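Kitchen & Home > Toys and Play > Small Spaces
Posted 5/28/23 by Lourenço Garcia
3 replies · 14 shares

Does a pretend kitchen really need this much stuff?

I'm fitting out a play kitchen corner and the Sidska catalogue wants me to believe in a set of 87 pieces. I have my doubts. My own idea is a plain white table, a colander, a measuring cup, a plate and a bit of toy food, laid out flat so everything can be reached. Would that do, or will it look bare by December? 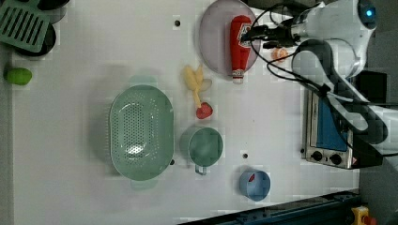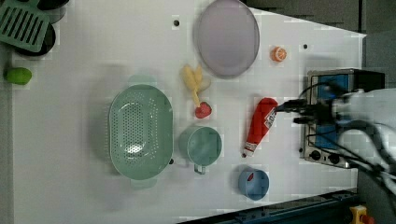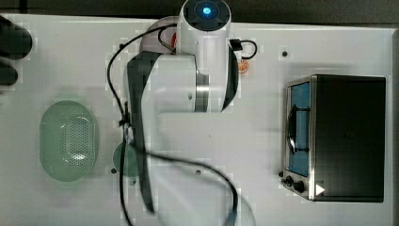 SORKBERG, December – the month I'm working towards, so there's time to change my mind. The white top is the one part I'm sure of. The banana and strawberry earn their place, and so does the ketchup bottle, but I'm less sold on a toaster oven. It takes up a whole corner and I can't see what it adds – a cardboard box with a door has always done the same job.

Kisteo
Keep the oven. Food needs somewhere to go, or it all ends up in the colander. I'd question the measuring cup instead, as you've already got a little blue one. And ignore piece counts. Our big set listed every pea.

Alhassan
Bare is fine. We had more than 900 bits at one playgroup and spent the mornings picking them up. I don't agree about the cardboard box though, the door goes within a week.

Kisteo
Ours lasted a month. Tape the hinge side.

176 people found this page useful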